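Ticket 1885 : Plateau blanc du poste de tri, rayures et taches qui ne partent pas
Catégorie : Mobilier et surfaces
Statut : Résolu
Ouvert par : Nikola Urbańczyk
Date : juin 2021

Bonjour,

Le plateau blanc du poste où l'on trie la visserie est marqué et je n'arrive plus à le ravoir. Il y a des points sombres, des rayures grises et des traces plus claires. On y pose le bac jaune pour les vis et, à force, on ne voit plus ce qui est sale et ce qui est usé. Une vis tombée à côté du bac se perd facilement au milieu des marques.

État du plateau, bac jaune en place :
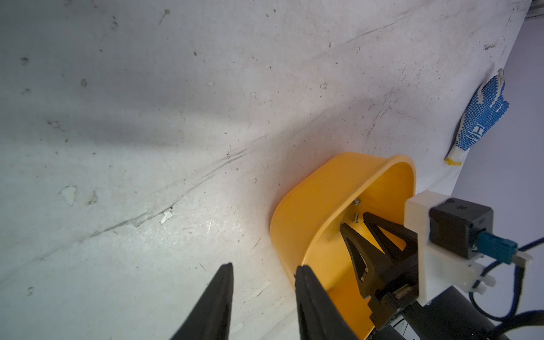
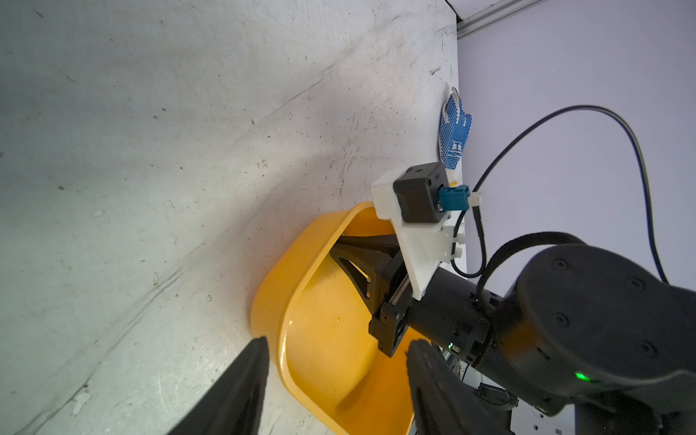

Déjà essayé : eau tiède et savon noir, puis alcool ménager. Les points sombres ont un peu pâli près du bord, rien de changé ailleurs. Je n'ai pas voulu passer à l'éponge abrasive sans demander.

Lucyna Głowacki
Bonjour Nikola. Pas d'éponge abrasive, en effet, ni de poudre à récurer. Sur une surface mate, on enlève un point et on laisse un rond plus brillant qui se voit davantage que le point. Avant de conseiller un produit il me faut trois choses :
1. Quand vous passez l'ongle sur une rayure grise, est-ce qu'il accroche ?
2. Les traces blanches s'effritent-elles si on les gratte avec une carte en plastique ?
3. Avec quoi le plateau est-il nettoyé d'habitude ?

Nikola Urbańczyk
1. Sur la plupart des rayures, non. Sur deux ou trois, oui, légèrement.
2. Certaines s'effritent, ça fait une poudre blanche. D'autres ne bougent pas du tout.
3. Nettoyant Nirkine en bidon, versé directement sur le chiffon, sans dilution. C'est comme ça depuis février, avant on prenait du liquide vaisselle.

Lucyna Głowacki
Merci. Le Nirkine pur laisse un film qui retient la poussière, je commencerais par là. Les rayures où l'ongle n'accroche pas sont sans doute des dépôts de métal laissés par les vis et l'outillage qu'on fait glisser. Les autres sont dans la matière et resteront.

Marche à suivre :
- Vider le poste, bac compris. Souffler ou aspirer la poussière avant de mouiller quoi que ce soit.
- Rincer à l'eau claire, deux passages, chiffon microfibre changé entre les deux.
- Sur les traces grises, gomme de mélamine humide, sans appuyer, dans le sens de la longueur. Tester d'abord dans un angle.
- Sur les traces qui s'effritent, vinaigre blanc coupé de moitié, 4 minutes, puis rincer.
- Sécher tout de suite.
Ne pas mélanger le vinaigre avec un autre produit.

Nikola Urbańczyk
Fait ce matin. Le rinçage seul a sorti une eau franchement grise. La gomme a enlevé la plupart des traces fines. Le vinaigre a marché sur les dépôts poudreux. Il reste les rayures profondes et quelques points sombres, qui ont l'air d'être des petits éclats.

J'ai aussi lavé le bac jaune. Il reste une petite tache plus foncée au fond, mais pour des vis cela ne gêne pas.

Radosław Nowakowski
Même plateau chez nous, même problème. On a fini par poser un tapis gris de 400 mm sous le bac. Les vis y roulent moins et on les repère mieux que sur le blanc. Le nôtre vient de chez Sadowski, 39 euros, et il passe à l'eau.

Lucyna Głowacki
Bonne idée pour le tapis. À soulever une fois par semaine, sinon la poussière métallique se loge dessous et on retrouve les mêmes traces. Pour les éclats, ne pas reboucher. Un point de mastic s'arrache au premier frottement.

Pour la suite, Nirkine dilué à un bouchon par seau, et un passage à l'eau claire derrière. Nikola, je vous laisse l'afficher près du poste ?

Nikola Urbańczyk
C'est affiché. Tapis commandé, même modèle que Radosław. Vous pouvez fermer.

Ticket fermé par Lucyna Głowacki. Motif : nettoyage effectué, usure résiduelle acceptée.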